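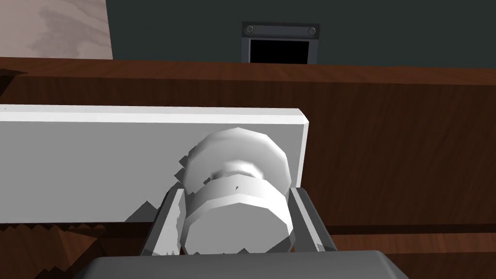
Can I do the drawer fronts before the drawers are in, or will I regret it? A reader of the first version of this guide wanted to know that, and my answer is wait. Hang the boxes first, get them sliding, then do the fronts. I did mine in the wrong order on the Draldale dresser and ended up with gaps you could park a bike in.

Section 4: Fitting and lining up the drawer fronts

Okay, so by now you've got the Draldale frame standing, the runners screwed in and the boxes going in and out without scraping. If one still scrapes, go back to Section 3, because nothing I tell you here will fix it.

What you need for this part:
Pencil with a decent point
Tape measure
Hand screwdriver (please, no drill for the final turns)
Double-sided tape, the thin kind
A few playing cards for spacers
The short screws from the bag marked Flisik

1. Push all the boxes fully closed. Check the level of the frame again. Mine had settled after a night on carpet and I had to shim one foot.

2. Start at the bottom. Put two strips of tape on the face of the lowest box, leave the backing on for now, and stand the front on a stack of playing cards. I used 4 cards on each side.

3. Measure the overhang left and right. It should match. If it doesn't, trust the tape measure over your eyes, especially if your floor slopes like mine does.

4. Peel the backing, line the front up again and press hard in the middle, then at both ends. Open the drawer slowly by holding the box underneath. Don't tug on the front yet!

5. From inside the box, drive the four short screws until they just bite. Leave them a half turn loose so you can nudge things later.

Caution: the long screws look almost the same, and they will come straight through the face. I keep them in a jar in another room now.

6. Work your way up, one drawer at a time, with the same number of cards between each pair of fronts. Save the top one for last, that's where all the little errors show up.

7. Stand back across the room and look. Then nudge, look again, and tighten everything.

Now the knobs. The printed Gamatix leaflet gives 126 mm from the side edge to the hole, and that works if you're putting two knobs on a wide drawer. For a single one, just find the center. Mark it on painter's tape (the pencil shows up better and the finish chips less), drill from the front with a scrap of wood clamped behind, and go slow near the end.

8. Feed the knob screw through from the inside and spin the knob on by hand until it stops. Give it one small snug with the screwdriver. If it keeps turning forever, the screw is too short for your front plus the box.

Note: knobs work themselves loose in the first month or so. A dab of clear nail polish on the threads has held mine since June.

If a front sits crooked after tightening, loosen all its screws, not only the one nearest the problem, and start again from step 5. Leave the drawers empty overnight before you load them up. Section 5 covers the anti-tip strap, so please don't skip ahead to filling the top drawer with sweaters.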